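The Drawer Can Wait
Barış Karakaya

The Trever paper gives its arm 14 simulated chores, and reviewers adore the cabinet ones. Drawers look like progress. I'd sooner read about the scissors, which got 2 paragraphs and a footnote.

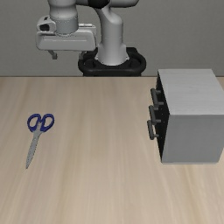
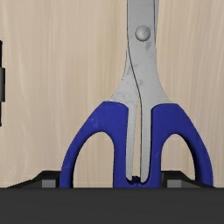

Simulated views with the blue-handled scissors.

What I'd ask Vuswood

Publish the failures. Bülent Coşkun argues that an average over every chore is fair. Fair to whom? It lets an easy drawer pay for a bad grasp — and I have yet to meet a kitchen that grades on average.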